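3. 재료와 놀이 환경

3.1 그릇과 채소 모형

본 절에서는 담기와 꺼내기 놀이에 쓴 그릇과 채소 모형, 그리고 작업대의 조건을 정리한다. 그릇은 모든 회기에서 둥근 나무 그릇 하나로 통일하였고, 채소 모형 가운데 분석의 중심이 된 것은 보라색 가지였다. 작업대와 그릇의 모습은 그림 2와 같다.
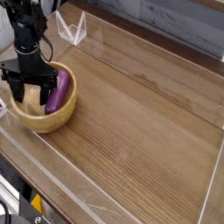
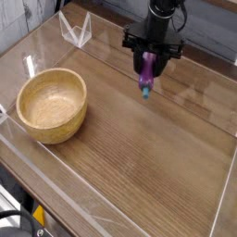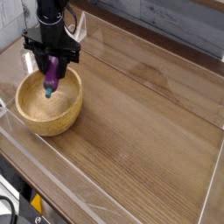 그림 2. 둥근 나무 그릇이 놓인 작업대. 첫 번째 그림에서는 가지가 그릇 안에 비스듬히 기대어 있고, 세 번째 그림에서는 가지의 끝이 그릇 안쪽을 향한다.

초고를 읽은 Ute Schwerdtfeger는 그릇의 깊이가 결과를 크게 좌우할 수 있으므로 얕은 접시와 비교하지 않은 채 ‘담기’ 전반을 논하기는 어렵다고 지적하였다. 이 지적은 타당하다. 본 연구의 결과는 어느 정도 깊이가 있고 테두리가 두꺼운 그릇에 한정하여 읽어야 하며, 접시나 쟁반처럼 벽이 거의 없는 용기에 대해서는 별도의 자료가 필요하다.

나무 그릇을 택한 까닭은 예비 관찰에 있다. 예비 관찰에서는 Bindoneck의 유리 그릇과 Zerkis의 금속 그릇도 함께 써 보았다. 유리 그릇은 모형이 닿을 때 나는 소리가 커서 옆자리 참여자의 주의를 끌었고, 금속 그릇은 가벼워서 모형이 벽에 부딪히면 자주 밀려났다. 나무 그릇은 두 문제가 모두 적었다. 다만 같은 나무 그릇이라도 바닥 면의 마감에 따라 미끄러지는 정도가 달랐으므로, 본 관찰에서는 처음에 고른 그릇을 끝까지 바꾸지 않았다.

가지 모형은 길쭉한 형태 때문에 선택하였다. 토마토나 양파처럼 둥근 모형은 어느 방향으로 넣어도 그릇 바닥의 가운데로 굴러 내려가는 경향이 있어, 놓인 자세를 구분하여 기록하기가 어렵다. 가지는 넣는 각도에 따라 바닥에 눕기도 하고 벽에 기대기도 한다. 기대어 놓인 경우에는 위로 향한 끝을 잡을 수 있어 다시 꺼내기가 쉬운 반면, 바닥에 완전히 누운 경우에는 손가락을 벽과 모형 사이에 넣어야 한다. 예비 관찰에서 참여자들이 가장 오래 머뭇거린 것도 이 동작이었다.

3.2 작업대

작업대는 나뭇결이 있는 갈색 상판이며 둘레에 투명한 아크릴 벽을 둘렀다. 떨어뜨린 모형이 바닥으로 굴러가면 이를 주우러 가는 동안 회기가 끊기는데, 벽을 두른 뒤로는 이런 중단이 크게 줄었다. 불투명한 벽도 검토하였으나, 맞은편에 앉은 참여자가 그릇을 볼 수 없게 된다는 Lwazi Molefe의 의견에 따라 투명한 재료로 정하였다.

그릇은 작업대의 왼쪽에 두었다. 가운데에 두면 모형을 옮기는 거리가 짧아져 들기와 내려놓기의 구분이 흐려진다. 그릇이 한쪽에 있으면 오른편에 넓은 자리가 남아 모형을 내려놓을 위치를 자유롭게 고를 수 있다. 회기 도중 그릇이 밀려난 경우에는 진행 중인 시행을 마친 다음 제자리로 되돌렸고, 밀려난 사실은 기록지의 비고란에 적었다.

3.3 절차와 기록

관찰은 4월에 Imevora 놀이 자료실에서 진행하였다. 한 회기는 15분으로 하였으며, 전체 55회기에서 시행 200건을 추려 분석하였다. 각 시행은 모형이 상판이나 그릇 바닥에서 떨어지는 때를 시작으로, 다시 어느 면에 닿아 멈추는 때를 끝으로 보았다. 그릇 테두리에 걸렸다가 안으로 떨어진 경우는 담기로 분류하되 ‘걸침’ 표시를 덧붙였고, 밖으로 떨어진 경우는 미완으로 분류하였다.

놓인 자세는 ‘누움’과 ‘기댐’의 두 범주로 나누었다. 꼭지가 위를 향하는지 아래를 향하는지도 따로 적었다. Annatjie Magagula와 Bheki Van der Merwe가 각각 독립적으로 분류한 뒤 서로의 기록을 대조하였으며, 의견이 갈린 시행은 Maribeth Umali가 다시 판정하였다. 불일치는 대부분 모형의 한쪽 끝이 바닥과 벽이 만나는 모서리에 걸린 경우에 나타났다. 이런 자세는 모형의 위쪽 끝이 벽에 닿아 있으면 기댐으로, 그렇지 않으면 누움으로 처리하기로 하였다.

모형과 그릇은 매 회기 뒤 마른 천으로 닦아 보관하였다. 물로 씻으면 나무 그릇의 표면이 일어나 마찰이 달라질 우려가 있었기 때문이다. 보관에는 Tshabalala의 뚜껑 있는 상자를 사용하였고, 그릇은 엎어 두었다.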